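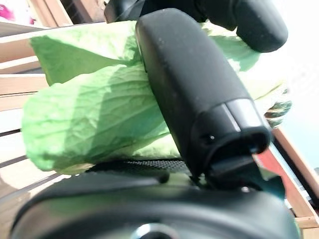
Small Store Operations — Unit 4 notes: shrink
Updated 12/29/20. Bring these to the section, I won't hand out new ones.

Shrink = what you paid for and never got to sell. Rotted, stolen, dropped, rung up wrong, given to the wrong customer. Goes by other names in other stores (waste, loss, spoilage) but the exam uses shrink.

Two kinds, keep them apart:

Known shrink. You threw it out and wrote it down.
Unknown shrink. The books say you have it, the shelf says you don't.

Most small stores can only talk about the first kind. Second kind usually bigger. Allen chapter 3 has the long version, read at least the first half.

The basic sum

Opening stock + deliveries − closing stock = what should have sold
What should have sold − what the register says = shrink

All at cost!! or all at retail. Never mix. Half of last year's homework mixed them and the answers came out as nonsense.

Worked case, Warkel store, one week of produce. Everything at retail price. Goods that should have sold, $3,000. Waste sheet shows $60. Register is short of the 3,000 by 200. So total shrink 200, known 60, and the rest is unknown. Do the subtraction and the percentage yourselves, we go over it in class.
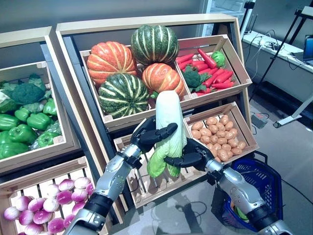 Where unknown shrink comes from, most common first:

Trimming. Outer leaves come off, weight goes down, and the item was bought by weight. Has to go on the sheet. Almost never does.
Water loss. Leafy stuff and roots with the tops on lose weight just sitting there. Nothing looks wrong, still costs you.
Wrong code at the register. Organic rung up as regular, one squash as another.
Short deliveries. Box says one thing, scale says less. Weigh on arrival, before you sign.
Theft. Real, but people reach for it first and stop looking.

Ordering

Over-ordering causes known shrink, under-ordering causes lost sales, and lost sales don't show up anywhere. So managers who get yelled at about waste learn to under-order. Watch for this in the Dlamini case — the waste line looks great from March on and the sales line is sinking the whole time.
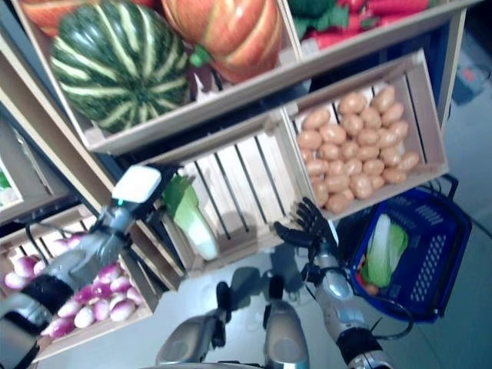

Par levels: decide how much you want on hand at open, count what you have, order the diference. Change the par when the season changes. A par set in summer and left alone all winter is just a guess with a nice name.

Hard squash, onions, potatoes — slow movers are OK, long life. Herbs and salad, order small and often. Same par method for both, different counting schedule.

Rotation

First in first out. New stock goes behind or under, old stock comes forward. Needs dates on the boxes, so date them when they come in, marker on the short side. If the display is so full that nothing can be moved, rotation won't happen whatever the policy says.

Markdowns

Mark down early and small. Waiting till it looks bad means a bigger cut and you probably bin it anyway. Record markdowns on thier own line, they are NOT shrink in the Tasar method, but some chains count them. Say which method you use at the top of your answer.

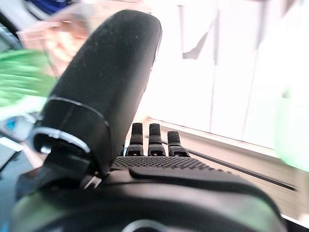

Photo: Tasar course materials, Unit 4

Waste sheet, minimum columns: date, item, weight or count, cost, reason, initials. Reason needs a fixed list, otherwise you get "bad" on every line. Sheet hangs next to the bin with a pen on a string.

For next time

1. Finish the Warkel sum, show known and unknown separately.
2. Dlamini case, one page — what would you change in the ordering, and what would you leave?
3. Draft a reason list for a waste sheet. Keep it short enough to fit on a clipboard.

Late work loses a grade, same as Unit 3. Calculators fine, phones not.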